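Hestance Small Pedestal Stand, Round Top, Wood

Sold by Tramham. Round wooden top on a single turned-down post, with a round base. Meant for a plant, a cup, a small lamp or a candle on a shelf or desk. Not a stool, and not for sitting or standing on.

The stand ships flat in 3 pieces: base, post and top. No glue is needed. Lay the base on a level surface, fit the post, then press the top on and turn until snug. Most people are done in 2 minutes. If the post feels tight, rub the end with a little candle wax — do not use a hammer.

Wood color varies from piece to piece. The top and the post may not match, and we can't pick a shade for you. Marks in the grain are normal.

Round wooden pieces lying on the table, and a round top on its brown post:
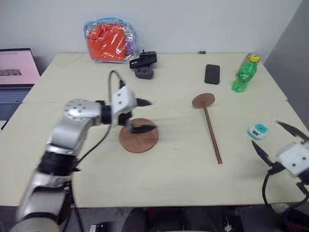
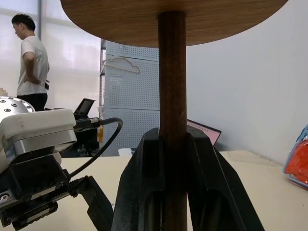
Care: wipe with a dry cloth. Put a saucer under plants. Keep away from heaters.

Spare posts are sold one at a time, item name Jokiscombe post. Order by item name, as the older Acharya post is thicker and will not fit. Stands bought before May take the Acharya post.

Returns are accepted if all the parts are in the box. Write to Sumathi Iyer at the Tramham parts desk and say which part you need or what is wrong with it.

Review from Yamuna Mathew: Bought 2, one for the hall and one for my desk. Both level. The top on one needed an extra turn.

Page updated 2025-12-01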